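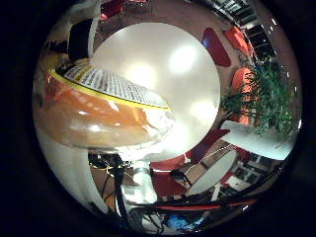

Red and orange chairs, bookshelves and a potted plant, from gripper height.

How to judge a tidying robot before your staff has to live with it

The Woltgate brochure says a robot arm gives every employee back 40 minutes a week. Maybe. At Pasis we ran one in the staff lounge and kept our own log. Do the same before you sign anything.

Step 1. Write down who does the job today, and how long it takes. Ask them, not their manager.

Step 2. Log every attempt. We logged 690, including the ones the vendor wanted to call warm-ups.

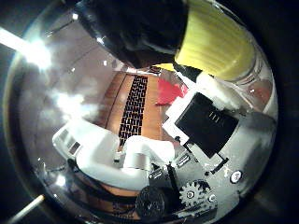 Step 3. Time the people, too. A robot that clears a room still needs someone to set things out, reset it and pick up what it drops, and those minutes rarely show up in a sales sheet. Try awkward items as well as easy ones. A ribbed yellow piece right up against a black finger tells you little about how it will handle a wet sponge. Look at the floor around your own machine – a grid mat like the black one on our planks is one more thing to walk around.

Step 4. Settle whose job the resets are. Ours landed on 2 people who already had full shifts. Put it in their job description and pay for it, or expect the machine to sit idle by January.
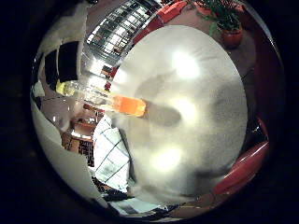 Clear item with an orange end, beside the pale finger.

Step 5. Compare your log with the brochure, then show both to the staff before the contract is renewed.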